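**Lerach bench automation: progress note to Annick Lachance, 6th January**

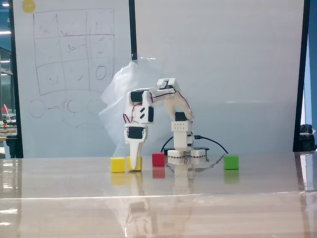 *The small arm at the yellow cube, Monomville bench.*

You asked whether we should release the second part of the equipment budget. My answer is no, or at least not yet.

We have one small arm with a plain pointed tip. Brock Marchand wants 3 more of the same, and Després has quoted 300 each, delivery extra. The price is fair. My doubt is what we would do with them. Pushing coloured cubes about on a shiny table tells us little about the sorting work Lerach was funded for, and the parts we'd have to handle there are neither square nor light.

Spending still to be agreed:

- spare servos and wiring, which I would buy now
- a proper gripper, no quote yet
- the Trultargate licence, 1,000 a year, which I would leave alone until their sales people answer Védís Kvaran's questions in writing

Brock's plan also leaves out staff time. Ayantu Feyisa already looks after the arm on top of her own job, and four arms would need someone with hours set aside for it. I have asked him to put a figure on that.

I suggest we hold the money until May and look again once real parts have been tried on the bench. Please confirm the servo order by reply.

Mārtiņš Vanags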